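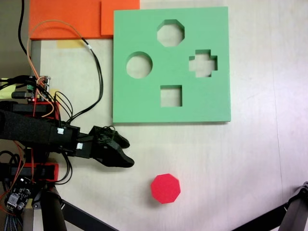 Foam sorter board with the red octagon out of its hole.

How to Clean Foam Toys Without Wrecking Them

Most advice on cleaning foam toys comes from people selling something to clean them with. I have read a lot of it. One page tells you to use a steam mop. Another wants you to buy a "toy-safe" spray that costs more than the toy. I run a small toy lending shelf in Skellmont, we have 159 items on the books, and a good share of them are foam. What follows is what I do, and you can decide for yourself whether it's enough.

What you need

A bowl of lukewarm water
A small squirt of plain dish soap
Two soft cloths
An old toothbrush with soft bristles
A bath towel

Skip the vinegar unless you like the smell. People swear by it for everything, and I have yet to see it do a better job than soap on ordinary grime.

Step 1. Check it over first

Run a thumb along every edge, including the inside of any holes. If the foam crumbles or has bite marks deep enough to come off in bits, throw the toy away. Cleaning won't save it, and a loose chunk is a choking risk for a small child. I'm told there are glues for this. I don't trust any of them near a toddler.

Step 2. Wipe, don't soak

Closed-cell foam (the firm, smooth kind) takes up very little water. Open-cell foam is basically a sponge. Sellers often don't say which one you have, so put a drop of water on a corner and wait a minute. If it sinks in, use a damp cloth only, and wring it out hard. If it stays beaded on top, you can be a bit freer with the suds.

I would still not leave foam sitting in the sink. The Delness care sheet that came with one of our sets says a 24-minute soak is fine. We tried it once and two of the pieces never fit their holes again.
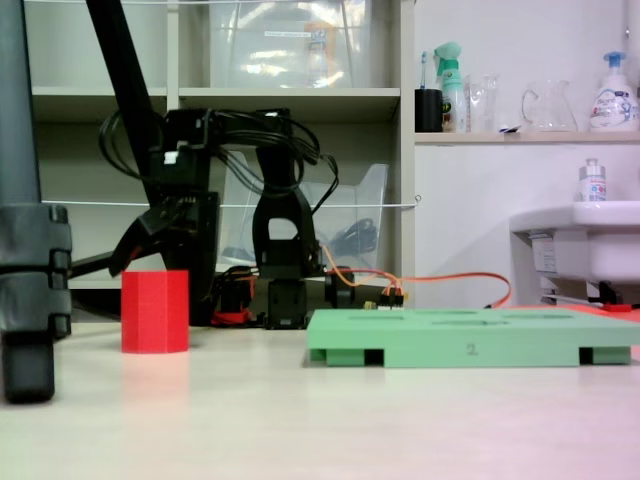

Red block and green board at table height.

Step 3. Do the edges

Dirt collects in corners and cut-outs. Use the toothbrush with soapy water and go gently in one direction. Scrubbing back and forth roughens the surface, and a rough surface picks up dirt faster. Pen marks mostly stay put. There are "miracle" erasers that will lift some of them, but they work by sanding, so you are taking off foam along with the ink. I leave pen alone.

Step 4. Rinse with a cloth

Go over everything with the second cloth and clean water until it stops feeling slippery. Do it twice. Soap film is the main reason foam turns sticky later, whatever the forums tell you about "the plastic breaking down."

Step 5. Dry flat, and slowly
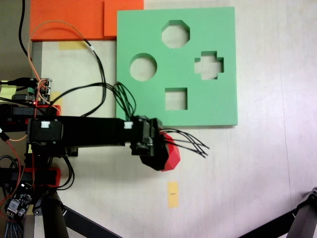
Press each piece in the towel, then lay it flat in a room with some air moving. Turn it over after 4 hours. Leave it overnight before it goes back in a bag. No hair dryer, no radiator, no sunny windowsill. Heat can warp thin pieces, and strong sun fades the colors.

What about germs?

Soap, water and proper drying are what I rely on for everyday use. If a child has been sick, ask your doctor or your local health department what they suggest, and check the maker's label before using bleach on anything. I would be wary of the UV boxes. The Kwan one we were lent lit up the top of each piece nicely and left the insides of the holes in shadow.

How often?

We wash after every loan. At home, once a month is plenty, or whenever it looks bad.

Posted Sunday, February 27, 2022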